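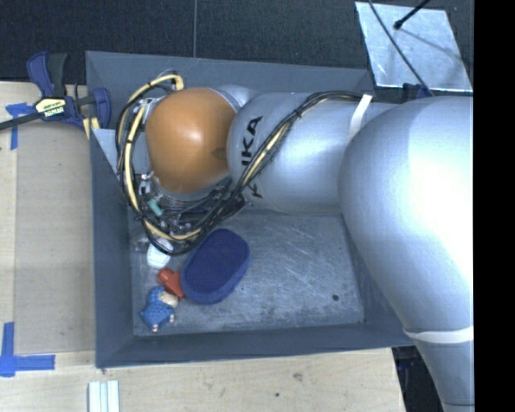 Setting up bin locations in a small stockroom

Updated September 11, 2023

A bin location is an address for a place where stock is kept. Once every place in the room has one, a pick list can send anybody to the right shelf, including a temp on their first morning. The steps below cover a room that currently runs on memory. They use the menus in Plirkeck, but most stock programs have the same fields under slightly different names.

We did this at our Nolbridge unit in August, with 378 product lines on Lendudier shelving. Orders kept going out while it was done.

Before you start

You will need:

A printed plan of the room, or a sketch with the shelving drawn on it
A label printer and a roll of labels that will stick to your shelving (we use a Qin desktop model)
Masking tape and a thick marker
A laptop or handheld that can reach the stock program
An export of your current stock list, saved somewhere safe

Make the export first and don't edit it. If an import goes wrong later, you can go back to that file.

Step 1. Draw the room

Walk in through the door that people use most and draw what you see from there. Mark each run of shelving, each pallet space and any floor area where stock ends up. Include the awkward places, such as the top of the cupboard and the space under the packing bench. If stock gets left there now, it will get left there next month too, so either give the place an address or clear it and keep it clear.

Leave out desks, the kettle and anything that never holds stock.

Step 2. Choose the address format

Ours has 4 parts: aisle, bay, shelf and position. Written out, it looks like this:

B-04-C-2

B is the aisle. 04 is the bay, counted from the door end. C is the shelf, with A at floor level. 2 is the position on the shelf, counted from the left.

A few rules that are worth sticking to:

Use letters and numbers in turn. A code made only of numbers is easy to misread, and people swap digits when they say it aloud.

Always use two digits for the bay, even in a short aisle. Otherwise the program will sort bay 10 before bay 2 and your pick lists will send people back and forth.

Start the shelf letters at the floor. Shelves get added at the top more often than at the bottom, and this way the existing labels stay right.

Don't use the letters I or O.

Don't put the product type in the code. "SCREWS-1" is fine until the screws move.

If you only have one aisle, keep the aisle letter anyway. It costs nothing, and you may take on more space.

Step 3. Mark it up in tape

Before printing anything, write the addresses on masking tape and stick one at each position. Then ask a person who wasn't involved to find a handful of them from a written list. If they stand in the aisle looking unsure, ask which part of the code confused them.

The usual trouble is direction. On facing shelves, "from the left" means opposite ends of the aisle depending on which way you are looking. Decide now whether bays are always counted from the door, and write that at the top of the plan.

Leave the tape up for a few working days if you can.

Step 4. Decide what a position is

A position can be a whole shelf, a section of one, or a single bin. Smaller positions make picking quicker and putting away slower.

For small items, give each bin its own position. For boxed goods, half a shelf is usually enough. For anything on a pallet, the pallet space is the position.

Try to keep to one product per position. Where you have to mix, make sure the items look nothing like each other. Two sizes of the same fitting in one bin will be picked wrongly sooner or later.

Step 5. Create the locations in the program

In Plirkeck, go to Stock, then Locations, then Import. You need a file with these columns:

Location code
Description (can be left blank)
Pick sequence
Active (Y or N)

The import takes up to 1,000 rows at a time. If you have more positions than that, split the file by aisle.

Pick sequence is the order in which the pick list walks you round the room. Number it in tens (10, 20, 30 and so on) so that a new position can be slotted in without changing the rest. For an aisle with shelves on both sides, it is normally quicker to zigzag from one side to the other than to go up one side and back down the other. In a wide aisle the opposite may be true. Try both with a real list.

Check the file for spaces after the codes before you import it. "B-04-C-2" and "B-04-C-2 " count as separate locations, and the second one is hard to spot on screen.

Step 6. Print and fix the labels

Print each code as text and as a barcode. The text should be large enough to read from the middle of the aisle. The barcode only has to be read by the scanner, so it can be smaller.

Wipe the shelf edge with a dry cloth, then with a little surgical spirit, and let it dry. Put the label on the shelf edge directly below the position it refers to. For floor level, where there is often no edge to use, put it on the upright and add a downward arrow.

Label the shelf and leave the bin blank if bins get moved or swapped. If bins are fixed in place, the label can go on the bin front.

Labels on top shelves should be tilted or fixed low, so they can be read without a step.

Step 7. Move the stock in, one aisle at a time

Pick a quiet part of the day. For each position:

Scan the location label.
Scan or key in the product.
Enter the quantity.
Confirm, and go on to the next position.

Finish an aisle before you stop. A half-done aisle is worse than one not started, as the program will believe part of it and the pickers won't know which part.

Items with no barcode go on a trolley at the end of the aisle, to be dealt with together. Don't hold up the rest for them.

Step 8. Turn on location picking

Under Settings, then Picking, change "Sort by" from Product to Pick sequence. The change applies to new lists only. Lists already printed will still be in the old order, so clear those first.

Common problems

The pick list shows no location. The product has stock on record that was never assigned. Search for it under Unallocated and move it.

A location shows stock but the shelf is bare. Look in the positions on either side and on the shelf above, then correct the record. Don't write the stock off until the next full count of that aisle.

Scanner won't read a label. Check for glare from overhead lights first. Matt labels cure most of this. If only one label fails, reprint it.

People keep using the old names. Put the old name in the Description column for a while. It prints on the pick list next to the code, and you can blank it out later with another import.

Overflow stock. Give it its own aisle letter, with a pick sequence higher than everything else, so that the program empties the main position first.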